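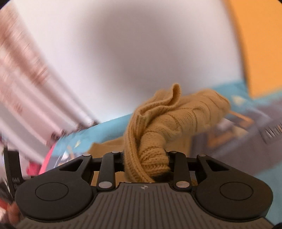 The mustard cable knit

I've washed more jumpers into doll's clothes than I'd like to admit, so last August I finally sat down and worked out a way of doing it by hand that I trust. It takes 15 minutes of effort, plus a lot of waiting.

Start with the label. If it says dry clean only, I still wash it sometimes (my risk!), but please don't try that on anything you'd cry over.

Run a few inches of cool water into the bath or a big bowl and stir in your wool wash. I use the one from Tendik, a small capful and no more. Push the jumper under, squeeze it gently, then leave it alone for a bit. No rubbing — that's how you get felt.

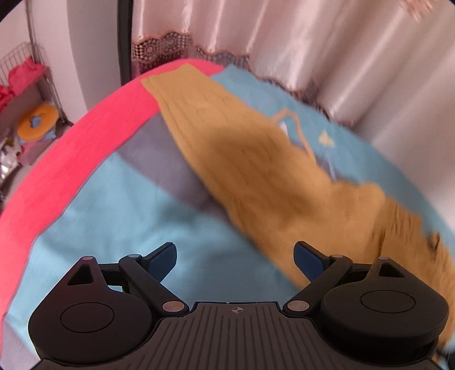
Bedroom, pink curtain and corner shelf

Let the water out, press the jumper against the side and rinse in water of the same temperature. Lift it with both hands underneath, as a heavy knit will stretch if you haul it up by the shoulders.

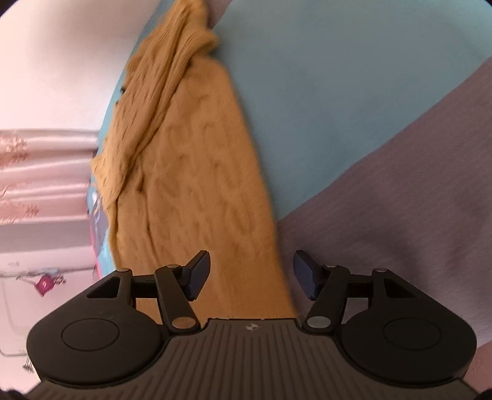 Next comes the towel trick. Lay the jumper on a big dry towel, roll the two up like a Swiss roll and kneel on it. I do this twice with a chunky knit.

Then dry it flat, away from the radiator, and pat the cuffs and hem back into shape.
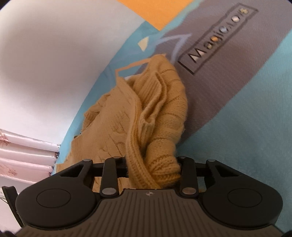

Turn it over once the top feels dry. Mine took 31 hours last time, and I was very tempted by the tumble dryer. Fold it when it's done, never hang it, and pop it in a drawer.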